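3/3/18 - equipment budget, second pass

Sat with Danai over the list before the Wotelero order goes in. Total has to stay under 660 for spares, hard stop. Fingers first. Kaleo wants 98 a pair and ships in 15 days, Koutsoukos cheaper but won't give a date.

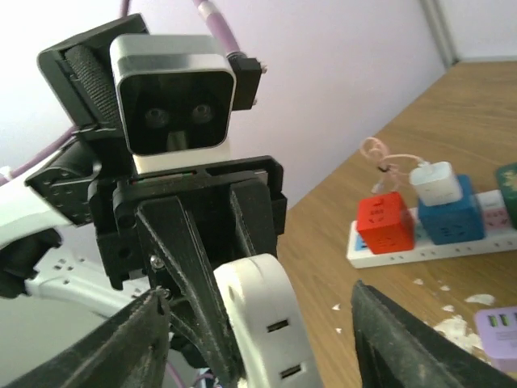
Leandro says get 2 pairs and quit arguing. Probably right. Cable management is the other line, we have never budgeted it and always end up buying clips out of petty cash. Ask Kyriaki which code it goes under.

Finger wear: no log since February. my fault.
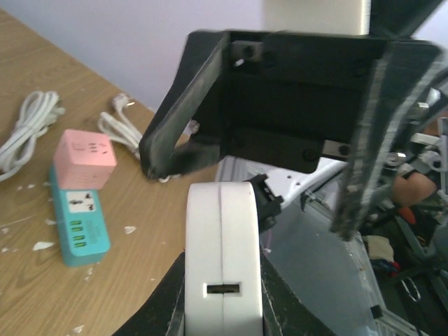

Replacement schedule needs to be by condition, not by calendar. Thư wants a simple three-grade sheet, fine by me. Left fingertip is scuffed and dusty, longer one on the right is grayish along the edge, so I'd grade both "watch" and clean before anybody decides anyting. Put one pair in the order now, second as optional line.

Power strips and cords: leave out of this round. Panagiotis to check what's in the Brarnero quote, I think it double counts cables.

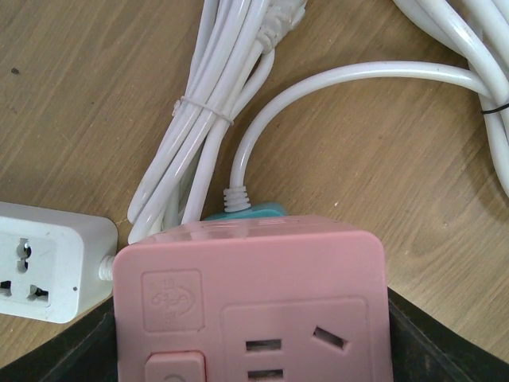 Pink strip between the fingers, tied cables behind.

TODO: resend totals to Danai, get Koutsoukos lead time in writting, find old finger invoice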